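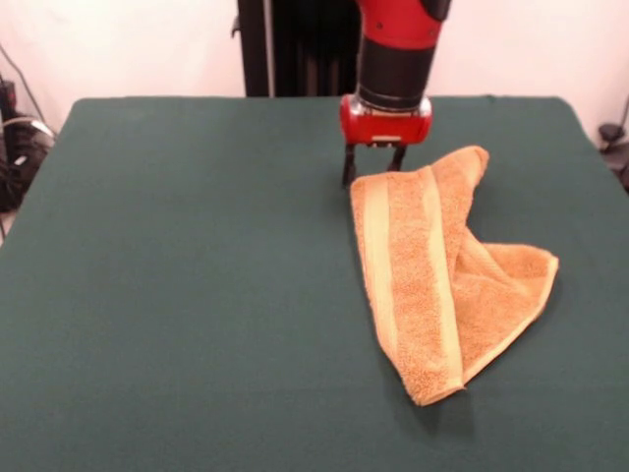
Okay, so I run the folding floor at Brultunberg, a hotel laundry, and I want to talk about what happens to a job when part of it gets handed to a machine. Start slow here, let people settle. When I say folding, everybody thinks of the nice part, the thirds and the stack on the shelf. The part that eats the morning is a towel like the orange one under the gripper, half folded over itself, one corner poking up and the woven stripe running off at an angle. A person grabs two corners and shakes. An arm with two fingers has to find something to grab first. (Leave it up a few seconds, don't talk over it.)

## Where we were

- We do 2000 towels on a normal day, more in August
- Four people on the folding tables, standing, same motion all shift
- Wrists! Ask who in the room has done piece work with their hands. Wait for the hands to go up.
- Mention that I folded for six years before I got the office, so I'm not guessing at this

## What we told people, and what we should have told them

I got this wrong the first time. I put a notice up by the lockers with the word "pilot" in it and went on vacation – don't do that. By the time I got back, half the shift had decided they were being let go and one person had already interviewed at Hallgrímsson, across town.

Kelechi Adeyemi had been on the tables longer than anyone, and she came into my office and asked me straight out what her job was going to be in a year. I didn't have an answer. I told her so, and we started writing one together that afternoon. If you only remember one bit of this talk, I'd like it to be that conversation.

(Check the time. If I'm past ten minutes, skip the Mudico story.)

## The Mudico story

Short version: they bought first and asked the floor later. Their folders knew which towels come out of the dryer twisted and which ones cling, and it never got written down anywhere. We went the other way around and had our people sort the awkward ones into a bin and label them. That bin was worth more to us than the sales demo.

## What changed

- Two folding jobs became what we call table leads. Pay went up one grade. I had to fight for that, say so.
- Leads decide when to step in and when to leave the arm alone. Harder than it sounds, everybody wants to reach in and fix the towel
- Less repeating, more watching. Some people hate the watching! Mitiku Tekleab asked to go back to the press line after 2 weeks and I said sure
- It got quieter. People used to talk across the tables all day, and now they're spread out. We moved the break to one shared time to get some of that back, and I don't think it's enough

## Stuff I still don't know

How do you train a new person on the odd cases if they never did the first 100 easy ones by hand? Right now everyone new folds by hand for a month. My boss at Fimus thinks that's too long and I think it might be too short. Throw this one to the room, and call on the hospital laundry people if they're here.

Then questions. Bring water.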